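Moving your music library to a Divmont box

By Piret Krūmiņa
Last updated: August

Quick one, I get asked this a lot. You have a pile of ripped CDs on an old PC and want them on the Divmont so the living room can play them. Takes an evening. Mostly waiting.

First, clean up the folders. Artist, then album, nothing deeper. Mine was 757 albums and 34 of them had no artist tag at all. Fix those in Griffiths before you copy, not after. Seriously.

Plug the box into the router with a real cable — wifi will drop halfway thru. Log in, make one share, call it Music. Copy in 4 batches, 223 GB is too much to babysit in one go.

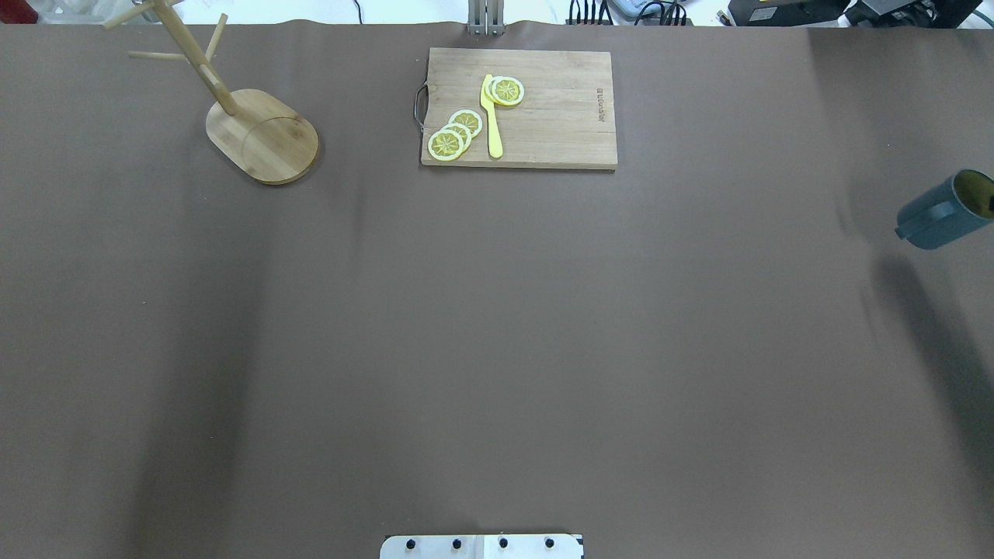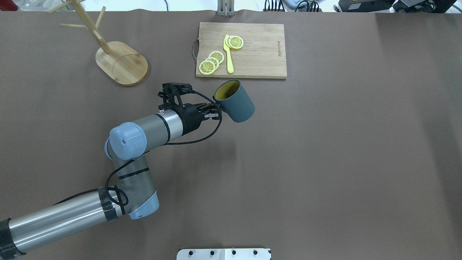

Next the Drenilov player app. Point it at the share, hit Scan, leave it alone. Cables first though: label both ends before the box goes on the shelf, or you get a tangle and no idea which one is power.

Scan stuck at zero? Permissions. Set the share to read for guest, restart the app, scan again.

Album art missing — turn on "use folder image" under Library. Old Burnusgate rips need a rename to folder.jpg, lowercase.

Keep the old PC's copy untill you've played a few albums off the new one.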